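Kumusdale bin notes, README

Hi! I'm Trinity, and I keep the notes for the Kumusdale set, which is all about small stuff sitting in a metal bin (toys, mostly, which is why I love it). Issa Khoury started the list in March and I took over the writing.
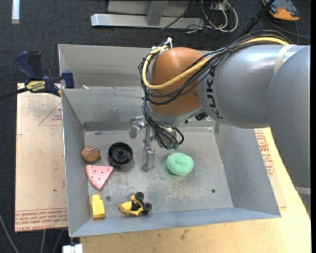 Vol. 3, p. 474

The gray bin has sloping sides and a flat floor, and that floor is scratched and stained all over, so please don't read the blotches as objects! Same goes for the little dark round holes. There's a pink toy and a yellow one near the hole at the lower left, and I log toys by color first, then by spot.

Found a mix-up in my labels? Send it to me or Issa with the page number.

Last edited 13 September 2026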